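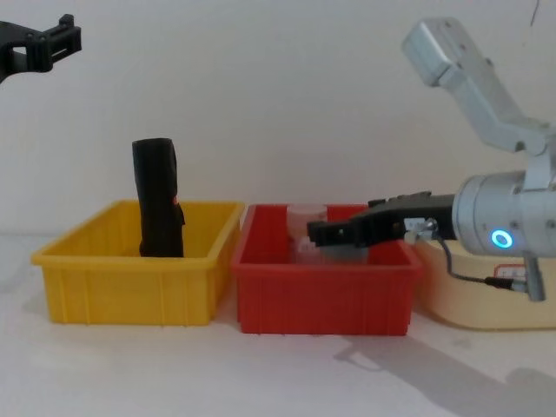 Clondel toy library opens again in January

The toy library in Clondel will open again in January, after the repair of the roof. Families can borrow up to three toys for 30 days, and the membership stays free for children under six.

Kalliopi Stergiou, who manages the library, said that 200 families were registered before the closing. "Many parents wrote to us and asked for the date," she said.

The new address is 34 Sarantis Street -- the entrance is from the yard. Donations of puzzles are accepted from 10 a.m.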